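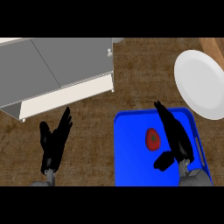 Téléopération en simulation : combien de démos pour poser une tomate dans l'assiette ?

Skiltwood
Deux mains, tomate sur un plateau bleu, assiette à côté. J'ai 67 démos et la politique lâche trop tôt. J'en refais ?

Okoro
Regarde d'abord tes fins d'épisode. Si tu ouvres la main pendant le déplacement, elle apprend ça. Marque un arrêt au-dessus de l'assiette – 3 secondes chez moi – puis rejoue 5 démos pour vérifier.

Fandidus
Pareil ici, j'ai tout refait en août.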